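Wiring up a shared bench arm without losing your mind

6 min read

Notes from our build, typed up fast between glue-ups. We put a small robot arm on the shared bench at Plarberg in October and it took way longer than it should of. Most of the lost time was wires. So, mostly wire tips.

Start with the table. Flat, light colored, wiped down. A white top shows every dropped screw and every bit of clipped zip tie. Ours is an old kitchen table top from Davoud Kazemi's garage, screwed down to a heavy frame. Heavy matters more than pretty. An arm that moves fast will walk a light table across the floor.

Clamps first, bolts later. We bolted the base down on day one and then moved it. Twice. Holes everywhere. Use two big C-clamps for a week, find out where you want to stand, where the outlet is, where the door swings. Then drill.

Power on one side, data on the other. Pick sides and stick to it. We did power left, data right. One power strip with a switch you can hit with your elbow. Don't bury it behind the base.

The stop button. Put it where your free hand lands, not where it looks tidy. Test it before you run anything. Test it again after you move anything. Shahram Ranjbar tapes a note by it with the last person who checked – low tech, works fine.

Gripper fingers. Ours are printed, black, and they get beat up. Print spares while you have the right filament loaded. If the pads slip on smooth plastic, try a strip of bicycle inner tube and contact cement. Let it cure overnight. Two hours is not overnight, ask me how I know.
Sand the tips flat against each other: fold a sheet of 400 grit, close the fingers on it gently, pull it through, flip it, again. Nine or ten passes on each side will do it. Wipe off the dust before you glue anything.

Arm cable slack. Leave a loop at every joint. Move the arm by hand, power off, to every far corner and watch the loop. If it goes tight anywhere you need more. If it sags enough to snag on a clamp handle, less. Velcro straps only. Zip ties bite into the jacket and then you cut them off and nick the wire. Done that.

Wrist cable is the one that dies first. Buy two. Label the spare SPARE or it will end up on someone's printer.

Network stuff. This is where most folks in our shop get stuck, so a bit more on it.

– Use a wired switch for the arm, the computer and anything else that has to talk to them. Wifi in a shop with a welder going is a gamble.
– An old switch out of a drawer is plenty. Ours runs at 100 and the arm controller doesn't care.
– Give everything a fixed address. Write them on masking tape on the bottom of the bench, not in your phone. Ours end in 9 for the arm because that's what somebody typed first and now its law.
– Color by job. We don't have a fancy system, just don't use the same color for two different jobs if you have enough cords to choose from. Write the code on the same tape.
– Label both ends. Both. A label on one end is a guess on the other.
– Clear plugs with a broken tab go in the trash right away. Or cut the end off and crimp a new one. Don't leave it plugged in "for now", it backs out a hair when the bench shakes and you spend an evening on software that was fine.
– Boots on the plugs save the tabs but they are fat. Side by side they crowd each other. Push each one until it clicks, tug it, then do the neighbor.

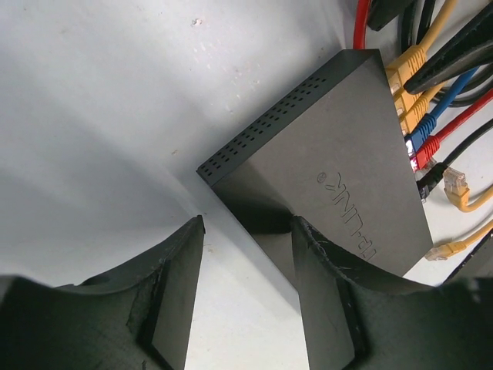

Switch on the bench top, two yellow cords still to plug in.

Next one. Fix the switch down before you finish plugging. A little box with stiff cords on one side turns whichever way the cords want. Hook and loop tape on the bottom, corners only. Don't cover the vent slots, and don't stack the power brick on top of it.

Plug in one at a time and look at the port light after each. No light – swap the cord first, then the port, then blame the machine. In that order. Saves so much time.

Keep the data cords out of reach of the arm. Sounds dumb. But the first program anybody writes is a big sweep across the table, and loose plugs are just the right size to get dragged. We use a strip of wood trim as a curb, painters tape under it so it comes off again.

Parts. Motors came from Aasen, bearings from Veklow, misc. hardware from the Fullora bin at the front of the shop (put money in the can please). Keep the paper that comes with the motors. The connector pinout is on the back in tiny print and we threw out the first one.

Grease: less than you think. A pea on the base gear, half that on the elbow. Too much and it flings onto the table and then onto whatever you're picking up. Dish soap and warm water gets it off the table, power off first.

Before you leave for the night: arm parked low, strip off, stop button pressed in, fingers open. Sweep under the base. Davoud has the crimp tool at home again, text him if you need it.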